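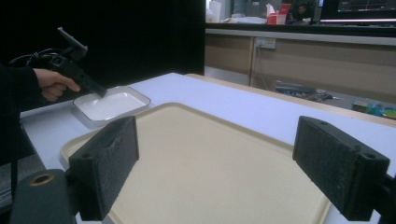 Pre-session check for the two-hand tray study, Prerkeck room, October block. I'm so happy with how this round is going that I keep adding comments, so please read past the tick boxes! The study asks how well a policy trained only on hand-held gripper recordings copes with trays of different sizes, and we now have 415 recordings that passed the Omero filter. The big beige tray and the smaller white one both go on the white tabletop, and the finger pads should be looked at closely, as ours have light flecks of wear in the foam.

**Grippers**

- [x] Finger pads firmly attached, no lifted corners. *Comment: flecks are fine, peeling is a fail.*
- [x] Fingers open and close fully, 20 cycles each hand
- [x] Cable leaves the grip with slack and doesn't rub the wrist
- [ ] Spare pads in the Zandolent drawer. *Comment: down to 2, please reorder.*

**Tray placement**

- [x] Tabletop wiped, no grit under either tray
- [x] Rims checked by fingertip for sharp spots
- [x] Start layout matches the session sheet
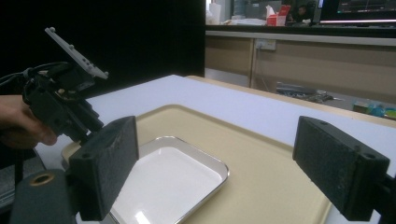 *Small tray resting on the large one, between the gripper fingers.*

Stacked layouts are where the Halilović alignment step really shines. Before we used it, the replayed grasp drifted sideways on almost every stacked trial, and now the drift is small enough that I had to zoom in on the plot to find it (what a good afternoon that was).

**Floor and stands**

- [x] Cables kept clear of the walking path
- [x] Stand legs steady when nudged
- [x] Station number readable on the floor
- [ ] Tape markers pressed down. *Comment: one corner curls, replace before the next block.*

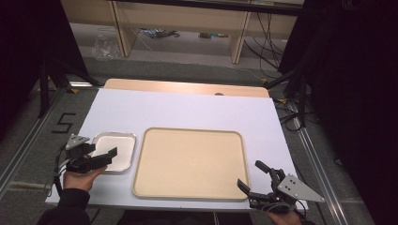 **Do we redo the alignment if only one gripper has been swapped?**

Redo it for both hands. The step solves for the pair together, and it takes 5 minutes.

**Sign-off**

- [x] Test recording opened and played through
- [ ] Open items above copied to the next sheet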